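Quick notes on getting bin collision checking set up with the Fivar planner. Wrote this up after Duyên asked me the same thing twice. Assumes the arm driver is already running and you can jog from the pendant.

## 1. Fix your frames first

Don't touch the planner config until the camera-to-base transform is good. Run the calibration, then the check:

```
fivar calib run --out cam.yaml
fivar calib check cam.yaml
```

Check prints a residual. Over 2 mm, redo it. Usually it's a loose camera mount, not the math.

## 2. Model the bin

Five boxes - floor plus four walls. No mesh. Meshes are slow and the planner turns them into convex hulls anyway, so you get a solid lump where your bin should be and every single plan fails. Lost an afternoon to that.

```yaml
bin:
 type: open_box
 frame: base
 wall_padding: 0.008
 floor_padding: 0.002
```

Sloped walls: use `tilt` per wall. Leave it out and the planner thinks you have space near the floor that isnt there.

## 3. Put the hoses in

Everybody forgets this one. The stock arm model has bare links. Add capsules for whatever is strapped to the outside, attached to the link it moves with:

```yaml
attached:
 - link: wrist_2
 shape: capsule
 radius: 0.06
```

Be generous with radius. Cable slack changes with wrist angle and the model won't know that.

## 4. Sampling

- `max_samples: 3000` is fine for most bins
- `timeout_ms: 80` per candidate grasp
- seed it while debugging (I use 347, any number works) so failures repeat

If you hit the timeout on nearly every grasp, padding is too big. Drop `wall_padding` before you raise the timeout.

## 5. Dry run against a real pile
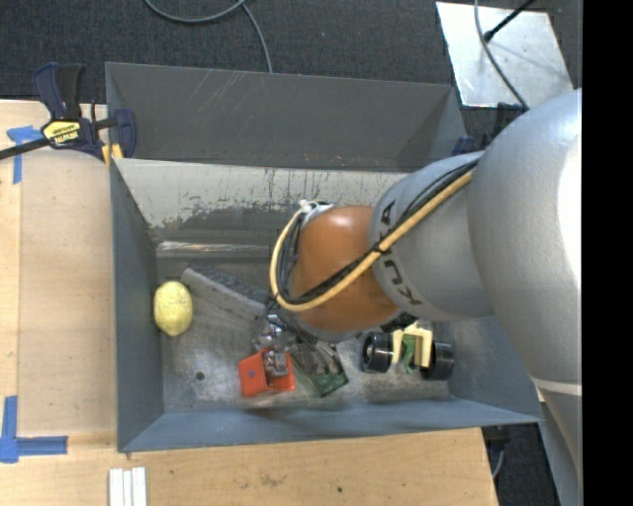 Grasp candidates get filtered twice, once for the fingers and once for the whole wrist. The second filter is what kills most grasps along the walls. Mixed parts are good for testing this: the lemon over by the left wall is a decent one to query, then try the two black wheels with the cream bracket between them on the right side. Also look at how the hose and cables loop out past the orange joint - that loop is your capsule from step 3. And add a small box for each clamp on the bin edge, they stick up higher than the rim.

```
fivar plan --dry --all-candidates --show-rejects
```

Rejects are tagged `finger`, `wrist` or `attached`. All `attached`? Capsule is on the wrong link, go back to step 3. All `finger` means floor padding, or the depth is off.

## 6. Go slow

Speed override down, hand on the stop, then drop `--dry`. Watch the first few aproaches all the way in.

Known bug: after a config reload the attached shapes dont refresh. Restart the planner node. Vilmos has a fix on a branch, not merged as of October 15, 2024.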